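# Comparing two grippers with the pen-and-cup test

Use this test when you have two parallel grippers and need to pick one for small, thin parts. It takes an afternoon and needs very little besides the arms. We ran it at Callden with the Pristus and Mulligan fingers, and the steps are the same for any pair.

## What you need

- Two arms with the same wrist mount
- A white table, well lit
- A plain cup with an open top
- A marker and a thinner pen
- A log sheet for each gripper

## Set up

1. Put the cup where both grippers can reach it without the wrists touching. Check this at low speed first.
2. Set the same closing force on both grippers. Write the value on each log sheet.
3. Run 8 practice cycles per arm and throw those results away. The first few closes after power-up are often slower than the rest.

## Run the test

Work with one arm at a time. While one gripper carries the marker to the cup, park the other with its fingers open and well above the table. Bring the marker in at an angle over the opening, stop, then lower and release.
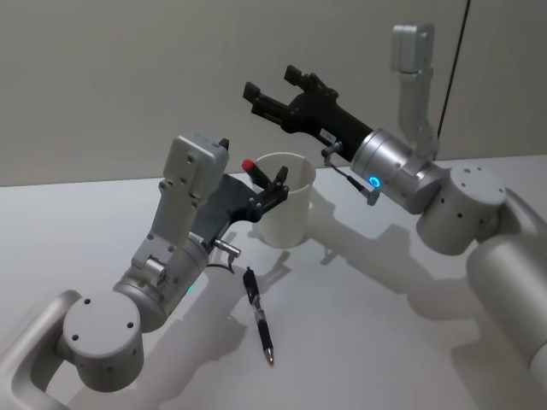
Keep the stop before release at 200 milliseconds. Shorter than that and any swing left over from the move ends up in your results, which tells you more about the arm than about the fingers. Benedetta Messina ran our first set with no stop at all and had to repeat it.

Do 135 cycles with the marker, then the same number with the pen. Start the pen flat on the table each time and change its direction between cycles. Log each cycle as one of these:

- **Good:** picked up and released into the cup
- **Slip:** picked up, but turned in the fingers
- **Miss:** not picked up, or dropped outside the cup

Don't adjust the force partway through. If you have to, start that set over.

## Read the results

Look at slips before misses. Misses usually come from a bad approach height, and you can fix that in the controller. Slips come from the fingers or the pads. If one gripper slips on the pen but not on the marker, try softer pads and run the pen set again.

Pads wear, so write down the total cycle count when you swap them. Wiremu Sheehan changes ours at 4,000.

Save both log sheets with the controller settings for that day.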